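Skindby wheel trims, grey, 15 inch
Reviewed by Elba Espinoza, 10/7/26

I bought a set of four to replace the ones that came with the car, two of which had gone missing over the winter. 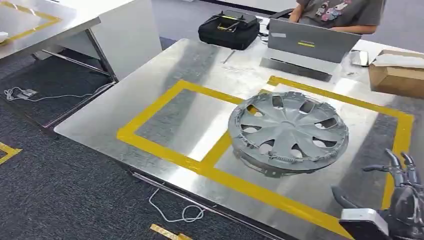
Fitting took me ten minutes. Line up the valve first, then push round the rim with the flat of your hand. The last bit is stiff and I needed my knee for one of them.

The grey is duller than on the Merketti website, but I prefer it. There are eight vents round the middle, big enough to get a cloth into. The plastic flexes a little when pressed.

After 1028 miles all four are still on. One has a kerb scrape, my fault. Delivery was slow and the box arrived split.

Four stars. I would buy them again.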